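Kamora recipe cards: README

Last updated Jun 11, 2024

G'day, and thanks for downloading this! Kamora is a typed-up collection of home baking and preserving recipes, 256 of them, all copied by hand into one spreadsheet-friendly file. I started it because I wanted to search my recipe boxes for "things that use up lemons" and then it got a bit out of control.

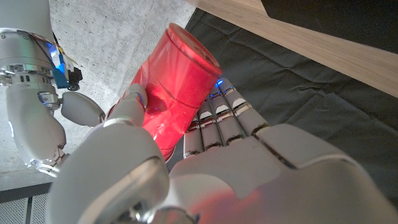
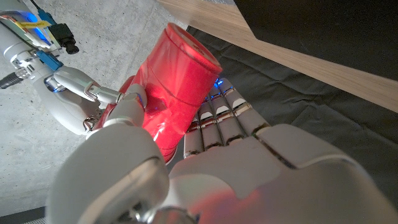

Red container, two views.

What's in the download

recipes.csv: one row per recipe, the main file
ingredients.csv: one row per ingredient, joined to the first file on card_id
measures.csv: the conversion table I used
notes.txt: my running notes, rambling, kept in for anyone who's curious
flana.py: a small script that scales a recipe up or down

Where the recipes come from

There are 2 sources. The bigger one is a set of index cards from Bivmont, bought as a job lot in a shoebox with a perished rubber band. They're mostly slices, biscuits and fruit cakes, plus a surprising amount of chutney. The smaller one is what I call the Petkov notebook (the name is on the cover, nothing else to go on), an exercise book that's heavy on yeast dough, pickled capsicum and plum jam. The source column says either bivmont or petkov, so you can split them easily.

I've typed what the cards say. If a card says "bake till done" then that's what's in the method column, sorry! I did fix obvious spelling slips in ingredient names so that searching works, but the original wording is always kept in ingredient_raw. My favourite is "dessicated cocoanut", which turns up in four different handwritings with four different spellings.

Columns in recipes.csv

card_id: a short code, b or p followed by a number
title: as written, capitals and all
source: bivmont or petkov
category: one of 5 (biscuit, cake, slice, bread, preserve)
method: the full text, line breaks replaced with a vertical bar
oven_raw: whatever the card says, such as "mod. oven" or "quick"
oven_c: my guess in Celsius, blank if I had no idea
yield_raw: "makes plenty", "2 trays", that kind of thing
crossed_out: yes or no, see further down
legible: good, patchy or poor

Please read this bit about tablespoons

If you only read one section, make it this one. An Australian tablespoon is 20 mL and holds four teaspoons. Most of the rest of the world, Canada included, uses 15 mL and three teaspoons. The Bivmont cards look like they use the Australian one, going by a couple of them that spell it out. The Petkov notebook gives most things in grams and then suddenly says "spoon", with no hint of which spoon. I've left those as spoon in unit_raw and put nothing at all in unit_ml. You're welcome to fill it in yourself, but I'd do it in a copy.

For jam it hardly matters. For bicarb soda it really, really does, and I have the flat grey ginger cake to prove it.

Cups are 250 mL throughout measures.csv. Some of the older cards say "breakfast cup" or "teacup", and I've kept those as their own units.

Crossed-out cards

There are 16 cards with a line through them. I went back and forth on whether to include them and in the end I did, flagged yes in crossed_out. A few have a reason scrawled next to them ("too dry", "NO", "ask for the other one"). I've made two of the crossed-out ones anyway. The date loaf was lovely with a bit more milk! The coffee junket deserved its line.

Using Flana

Flana is the scaling script. You give it a card_id and a multiplier and it prints the ingredients with new amounts. It's plain Python with nothing extra to install:

python flana.py b041 1.5

It rounds eggs to the nearest whole egg and leaves a little star next to them so you know. It doesn't touch baking times or tin sizes, and it'll flatly refuse to scale anything with a blank amount. I rewrote the rounding in January after it cheerfully told me to use a third of a sultana, so if you've got an older copy, grab the new one.

Known problems

Preserves are the shakiest part. Lots of them say "sugar to taste" or "same weight of sugar as pulp", and there's no good way of putting that in a number column. Look at ingredient_raw.

Some cards have a second recipe squeezed onto the back. Those get the same number with a b on the end, so b107 and b107b are different recipes. Don't let your spreadsheet tidy that up for you.

Icing is sometimes its own row in the method and sometimes tacked onto the end. I wasn't consistent and I haven't gone back.

Fractions are stored as decimals, so a third of a cup is 0.33 and if you triple it you'll get 0.99. It's fine, fill the cup.

A word on food safety

The preserving methods are old and I haven't tested most of them. Some of the bottling times wouldn't pass today. Treat the preserve category as something nice to read, and check a current guide before you bottle anything low in acid (beans especially!).

Licence

My typing, the tables and the script are free to use for anything you like, commercial or not. A mention would be lovely. If you print the recipes, please keep the card_id next to each one so people can find their way back to the original wording.

Fixes and additions

If you spot a typo, open an issue with the card_id and the column name and I'll check it against the card. I'm not adding new sources at the moment, as I've still got a tin of loose clippings to sort, and most of those seem to be for zucchini.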